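From: Erzsébet Fekete
To: Plornham Light Packers list
Date: 2020-08-02
Subject: Re: lay it all out first?

> Does anyone still do the big lay-out before packing, or do you
> just fill the bag as you go? I have an 11 litre daypack and a
> cabin bag and I always end up sitting on one of them.

Oh, I do, every single time, and I love it! Clear a bed or any big flat surface, put a plain sheet over it (green is lovely, small things show up so well) and get everything out where you can see it before a zip is opened. Little bottles, keyrings, papers, the lot.

Then fold. Trousers go into a long flat band for me – legs together, then over lengthways, with a tug at both ends to get the creases out. It takes two hands and a bit of patience. I roll mine up from the waist afterwards and they sit in the bottom of my old Totik bag as if it had been made for them.

Odds and ends on the sheet, and something dark blue, probably trousers, folded long:

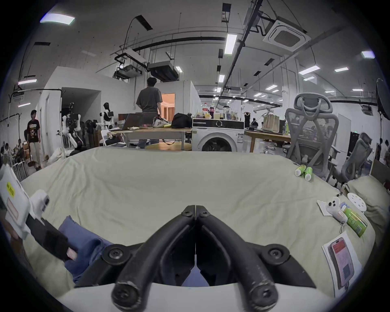
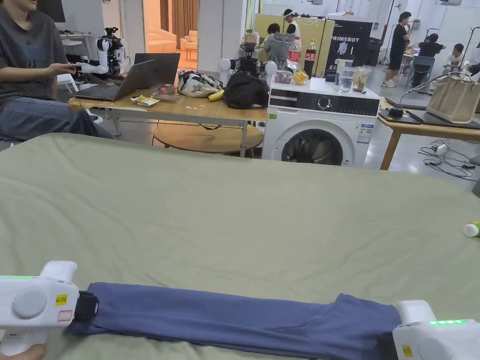 Zunel wrote to me off list that bottles should never go on the sheet with the clothes at all. They get a bag of their own by the door, lids taped, and are packed last, standing up. I'm going to try that in August, although I do like having everything in one place. Does anyone tape their lids, and does it come off cleanly?

Erzsébet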